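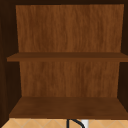
Shelf deflection is the downward bending of a horizontal storage surface under load. In cabinetmaking and furniture engineering the term covers both the immediate bend that appears when a load is applied and the slower, partly permanent bend that develops over months or years, commonly called sag or creep.

Causes

A shelf resting on supports at its two ends behaves as a simple beam. Under an evenly spread load, the deflection at midspan increases in proportion to the load and to the fourth power of the span, and decreases with the stiffness of the material and the cube of the thickness. Doubling the span of a shelf while keeping the load per unit of length constant therefore multiplies its deflection by 16. Doubling the thickness reduces deflection to one eighth.

Load distribution also matters. A weight concentrated at the center of a shelf produces 1.6 times the midspan deflection of the same weight spread evenly from end to end. Heavy items stored near the side supports produce much less.

Material

Stiffness is expressed as the modulus of elasticity. Solid hardwoods such as oak and maple have higher values along the grain than most sheet goods. Plywood falls in between and depends on the number and direction of its layers. Particleboard and medium-density fiberboard are considerably less stiff and also creep more under sustained load. Humidity raises the rate of creep in all wood-based materials, and repeated cycles of damp and dry air have a greater effect than constant dampness.

Long-term sag is usually estimated by multiplying the initial deflection by a creep factor. Kaushik's method, named after the furniture engineer Ramesh Kaushik, who described it in 2001, assigns separate factors to solid wood, plywood and particleboard and adds a correction for indoor humidity. The method was based on a series of 517 loaded test shelves. It has been criticized for treating all particleboard as a single grade - later tables divide it by density.

Supports

Fixed shelves are generally stiffer than adjustable ones. A shelf set into a groove (dado) in the side panels gains a small amount of resistance to rotation at its ends, and one that is also fastened to the back panel along its rear edge is supported over its full length. Adjustable shelves on pins act as simple beams, and the pins themselves may crush the surrounding material in soft sheet goods.

The Krasniqi bracket is a concealed metal angle fixed to the rear of a cabinet at midspan. It reduces deflection along the back edge only, and a deep shelf fitted with it may twist slightly toward the front.

Reinforcement

The most common remedy is a stiffening strip, or edge band, glued along the front edge with its greater dimension vertical. Other methods include a vertical divider at midspan, a second layer of sheet material, and turning the shelf over at intervals. The last reverses visible sag but does not stop further creep.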